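Notes on the bags and coats set, Thu 10 May. Still rough, fix as you go.

## What's in it

Everyday room stuff: backpacks, caps, soft cases, coat rack, desk chair. 277 clips, 35 items. Started in February with the Lavby room, Indow added later. Main activity is picking a bag up and hanging it, or taking it back down.

Black backpack, small white "AS" on the front, goes in the list as `bag_black_as`. Cap on the rack is `cap_navy`.

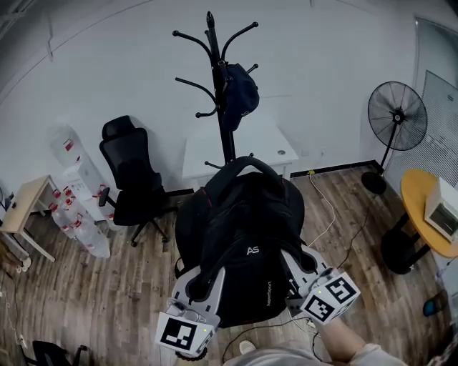 **Does a bag hung by one shoulder strap count as hung?**
It counts if it stays on the hook with no hand on it. Put `strap` in the notes column, otherwise `handle`.

## Labels

- `hang`, `unhang`, `open`, `close`, `move`
- one row per action, 1317 rows total
- water bottles on the floor = `clutter`, dont label them one by one
- dark fabric is hard to tell apart, use `bag_or_case` if unsure
- zippers and loose straps get their own tag, `dangle`, even when the bag is bunched up

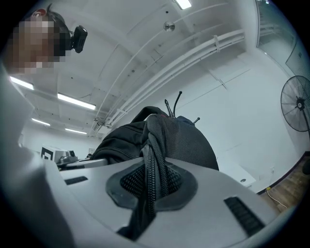
## Known problems

- Koo rows use old names (`rucksack`), need renaming
- Gronenar split is capped at 200 rows, no caps or hats in it
- a few `open` rows are realy `close`, recheck before training
- no license file yet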